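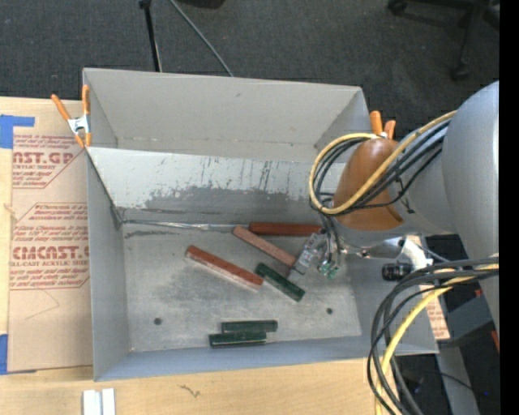 Naveck 182 Stage Preamp

The Naveck 182 is a two-channel preamp for acoustic guitar and upright bass. Each channel has its own gain, a 5-position low-cut switch and a sweepable midrange control. The output is balanced and drives long cable runs to the mixing desk without a separate DI box.

Specifications
Channels: 2
Input: 1/4 in. jack, piezo or magnetic pickup
Output: XLR, balanced
Low cut: 5 positions
Power: 9 V DC adapter, included
Part number: 2124

Phase reverse is set per channel – use it before reaching for the midrange control if the instrument feeds back. The mute switch silences the XLR output only. The tuner output stays live.

Also available: Basora padded case, Dodano footswitch (mute and boost). Orders placed by Wednesday ship the same week.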